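Riis Costume and Formalwear Archive
Progress report to the Trarkau Fund, second period
Prepared by Steinar Bisgaard, project lead
2021-08-21

Status

Work is on schedule except for the rights clearances. Of the 200 garments in the grant agreement, all have a catalog entry and 60 have a full condition record. The remaining records cover mostly evening gowns and stage suits worn at the Hurkedberg film and music awards.

Cataloging

Each entry now gives maker, wearer, event, fabric, closures and known alterations. Where the event program and the press coverage disagree on who made a piece, both names are entered and the conflict is flagged. Beaded bodices take the longest to record, as loose threads have to be mapped panel by panel. The Praser loan, a group of red carpet gowns with detachable trains, was recorded first at the lender's request.

Storage

Garments on padded hangers have been moved to the lower rail. Trains, gloves and headpieces are stored flat and listed under the number of the parent garment. Two gowns are too heavy for hanging and need wider boxes, which have been ordered within the existing budget line.

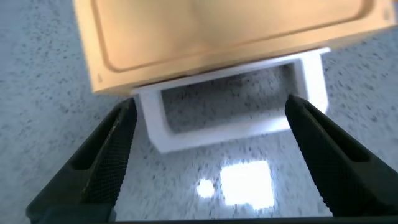
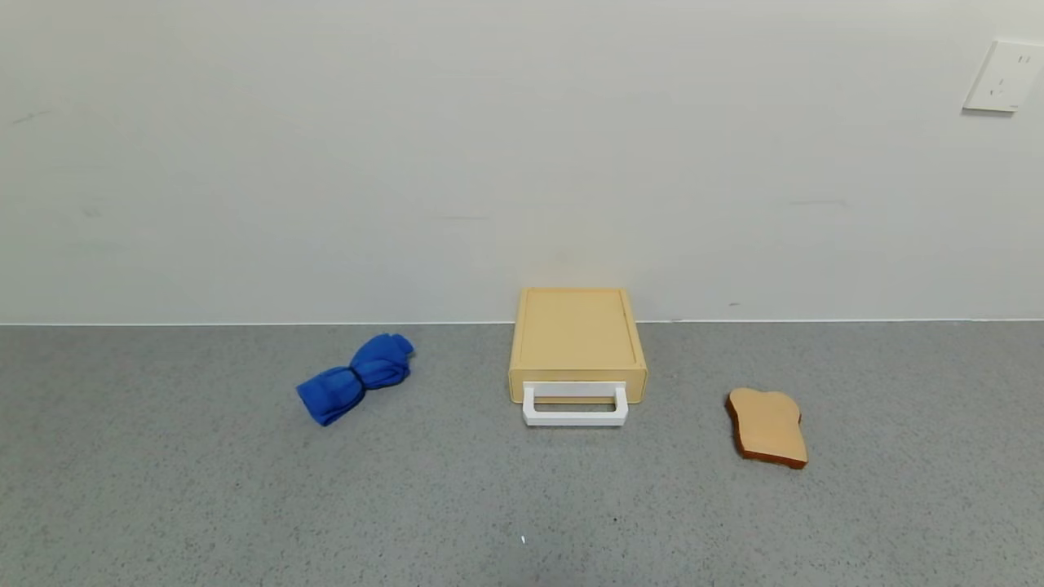

Rights and publication

Press photographs remain the main delay. Three agencies have been asked for permission to show their red carpet images beside the catalog entries. One has agreed, one has quoted a fee above the approved limit, and one has not replied. Entries without cleared photographs will be published with text only and updated later.

Budget

Spending on conservation supplies is slightly under plan. Travel is unspent. We request approval to move the travel balance to image licensing, with no change to the total award.

Next period

Condition records for the stage suits will be finished in September. The public search page will be tested on the Praser entries before the rest are loaded. A decision on the licensing request is needed before the agency quote expires.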